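**MEDIA RELEASE — January**

# Dosura puts robot arms on the packing benches at its Ostell site, with no change to the head count

Dosura, the contract packer of household and personal care goods, has finished moving the repetitive part of its bench work at Ostell over to robot arms. The change affects 192 of the 279 people employed at the site. All of them have kept their jobs and their base rate of pay, and most now work under a different position title.

The project took in 5 benches in the small goods hall. Each bench has one arm fitted with a two-finger gripper and a small camera at the wrist. The arms pick single items from the bench surface and place them for packing. People still load the benches, check the finished cartons, deal with anything damaged or out of place, and decide when an arm needs to be stopped.

Integration was carried out by Srisuk, which also supplied the control software, sold under the name Dodow. Dosura's own maintenance crew did the electrical work and the guarding.

## What changes on the floor

Under the old arrangement, a packer stood at one bench for a full shift and repeated the same reach and turn of the wrist several thousand times. The company's injury register showed that wrist and shoulder complaints made up the largest single group of reports from the small goods hall, and had done so for several years. Packers raised the matter at safety meetings well before any machinery was priced.

The new role is called bench operator. An operator looks after an arm and the bench next to it, and changes task every two hours. The tasks are loading, carton inspection, line clearance and gripper checks. Operators can pause an arm at any time without asking a supervisor, and paused time isn't counted against them.

Gripper checks turned out to be a bigger part of the day than the company had planned for. The fingers are in contact with goods and work surfaces all shift, and their coating wears. Fibres from packaging can also stick to them. Operators inspect both fingers at the start of a shift and again after the main meal break, wipe them down, and record their condition on a card kept at the bench. Wear on the two fingers of a pair can be quite uneven, so each is logged separately and replaced on its own. 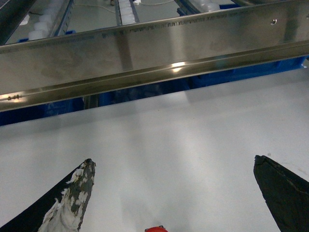

The cards are collected by maintenance at the end of each week. Before the cards came in, fingers were changed on a fixed schedule, and some were thrown out with plenty of life left in them while others stayed on too long. Maintenance now orders parts from what the operators write down. The operators asked for a spare set to be stored in the hall, and this has been done.

## Training and pay

Dosura has provided 274 places on its bench operator course, enough for everyone in the small goods hall as well as staff from receiving and dispatch who wanted to cross over. The course runs over four shifts, is held in paid time and takes place on a practice bench at Ostell. It covers safe entry to the work area, restarting an arm after a stop, finger inspection and replacement, and basic use of the Dodow screen. No earlier technical qualification is needed.

People who complete the course move up one pay grade. Those who would sooner stay on manual work can do so, as bulky and irregular goods will continue to be packed by hand. The company has no plans to automate that work.

Some of the early decisions had to be revised. The first roster put operators in charge of two arms each, and staff said it left them walking back and forth for most of the shift with no time to do the checks properly. The roster was changed to one arm per operator after the first month. The alarm tone was also replaced, as it was too close to the sound of the reversing forklifts outside the dispatch door.

Throughput in the hall is close to what it was under manual packing. Dosura did not set a higher target for the first year and will review the question with staff representatives once a full year of records is available. Wrist and shoulder reports will be reviewed at the same time, and the results will be posted on the noticeboards at Ostell before they go to customers.

## Next steps

A second stage is under discussion for the labelling area. It would use the same style of gripper and the same software, so that operators could move between the two halls without retraining. Consultation with labelling staff begins in autumn. No equipment has been ordered, and the company has said it won't place an order until consultation has closed.

Customers with goods packed at Ostell don't need to do anything. Carton sizes, label positions and delivery cut-offs are unchanged, and the dispatch desk will keep its present hours — 6 am to 4 pm.

**About Dosura**

Dosura packs and labels household and personal care goods for brand owners and retailers. Its Ostell site has a small goods hall, a bulky goods hall, a labelling area and a dispatch centre.

**Media enquiries**

Dosura communications office, Ostell site. Site visits can be arranged by appointment. Closed footwear is required in all work areas.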